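Limescale, descaling and the kettle log

January 13, 2021

Since moving from Truro to Faltstead in September I have been keeping a log of limescale. The water in Truro was soft enough that a kettle could go years without attention. Faltstead is on chalk, and the element plate had a visible crust before the boxes were unpacked. The log began as a way of deciding how often to descale. It has since grown a little.

Some background for anyone who has only lived with soft water. Rain picks up carbon dioxide as it passes through soil and becomes slightly acid. When it then passes through chalk or limestone it dissolves some of the rock, which is carried along as calcium bicarbonate. At room temperature this stays in solution quite happily. Heat drives off the carbon dioxide, the balance shifts, and calcium carbonate comes out as a solid on whatever surface is hottest. In a kettle that is the base plate. In a combination boiler it is the heat exchanger, where you can't see it. 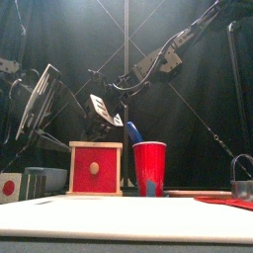
Issue 7

Hardness that can be removed by boiling is called temporary hardness. The remainder, mostly sulphates and chlorides of calcium and magnesium, is permanent hardness and stays dissolved at kettle temperatures. Only the temporary part matters for scale in a kettle. Both parts matter for soap. The test strips sold for aquariums usually give the two separately, under the names KH and GH, and are good enough for household purposes if you read them in daylight and at the time stated on the tube. Leave one on the draining board for ten minutes and the colours mean nothing.

My method is plain. The kettle is filled to the same line each time, boiled, and emptied fully before the next fill. Topping up a half-full kettle concentrates the minerals a little with each boil, as some of the water goes off as steam, and it makes the results hard to compare. After every 50 boils I dry the kettle in a low oven (it is a plain stove-top one, with no plastic parts) and weigh it on the kitchen scales. The gain over the clean weight is taken to be scale. The scales read to one gram, so early readings are of little use, and I have stopped drawing lines through them.

There are two obvious sources of error. The first is loose scale going out with the water. I pour through a fine tea strainer and keep what it catches in a jar, but the finest flakes must get through. The second is that mains hardness isn't constant. Suppliers blend from different boreholes, and my strip readings have moved by a full colour block in the same month. I now test the tap on the day of each weighing and write the reading next to the weight.

For removing the scale I have tried three acids. Vinegar works, slowly, and the kitchen smells of it until the next day. Lemon juice works about as well as its price would suggest. Citric acid powder is what I have settled on. Dissolve two level tablespoons in a litre of warm water, pour it in to cover the plate, and leave it until the fizzing stops. Do not boil it. At high temperature citric acid can form calcium citrate, which is far less soluble than the acid and leaves a white film that is more trouble than the original deposit. I made that mistake in the first month and spent an evening with a nylon brush.

The ready-made product I compared it with is sold locally under the name Tukden. It comes in sachets and is a perfectly sound descaler. It cleared the same thickness of scale in less time than the citric acid, but costs more per treatment and has to be rinsed out more thoroughly. I would use it on a shower head, where the deposit is older and harder. For a kettle I can't see the need.

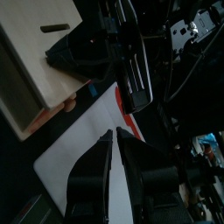
Light wooden box with a dark slot near the top.

Next, filters. The jug I have is a Rusu, bought secondhand with a box of cartridges. Jug cartridges of this sort use an ion exchange resin that swaps calcium for hydrogen, together with activated carbon for taste. They reduce temporary hardness well when fresh and tail off as the resin fills up. The tail-off is gradual and you will not notice it in the glass. You will notice it on the surface of black tea, where the brown film returns. I use that as the signal to change the cartridge and ignore the dial on the lid, which only counts days.

A whole-house softener is another matter. These exchange calcium for sodium and are regenerated with salt. They protect the boiler and the pipes, and one should keep an unsoftened tap for drinking. I asked for a price on fitting one and was told 3000 pounds, a good part of it for moving the stop tap and running a separate feed to the kitchen. I have put that off. The boiler has an inline phosphate doser already, fitted by a previous owner, and the cartridge in it was due for changing.

Current practice, then, is citric acid every 4 weeks, filtered water for tea and tap water for everything else. The kettle is emptied at night — standing water seems to leave a ring at the fill line, though I haven't measured this. The next job is the shower head, which has blocked on one side and sprays the window.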